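Packing for two weeks, carry-on only: how many pants?

sidewinder62
Leaving in August, mostly trains, one bag. My draft list has five pairs of pants and my spouse has started referring to it as "the trousseau." What do you all bring?

Gistamus
2. One you wear, one you don't. I did Valtau to the coast and back that way and was only asked to move seats once.

plumbline
Two is fine if you like doing laundry in a hotel sink at 11 pm. I bring three and sleep.

Gistamus
Sink laundry takes ten minutes. You people act like it's mining.

kettle_and_fog
I lay everything out on the bed the night before and make myself pick. Last trip it came down to the olive pair or the pink. 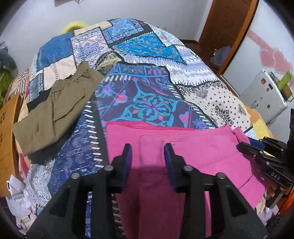
Olive goes with every shirt I own and hides coffee. So of course I wanted the other one. My rule is one sensible, one fun, and the sensible pair gets worn on the plane where it can't bore anybody.

plumbline
Agree on the rule, disagree on the plane. Wear the bulkiest pair, fun or otherwise. My Gundeck bag holds 19 liters and has no sense of humor.

sidewinder62
OK, down to four. Roll or fold?

Gistamus
Roll. Next.

kettle_and_fog
Fold! Rolling gives you a wrinkle that spirals. Fold in half lengthwise, then thirds, and put them flat against the back panel. 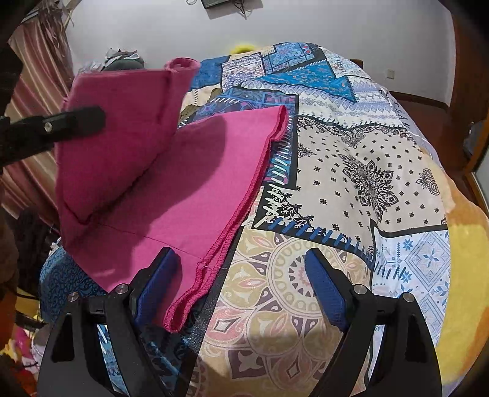 If the fabric is thin, do it on a bed and not on your knee, and smooth it as you go. I've heard all the arguments for rolling and they mostly come from people who wear one kind of pants.

Gistamus
Guilty.

plumbline
The Kazmi packing thread has 2,000 replies on this and they're still going. Save yourself.

sidewinder62
Three pairs. Final offer. The trousseau jokes continue regardless.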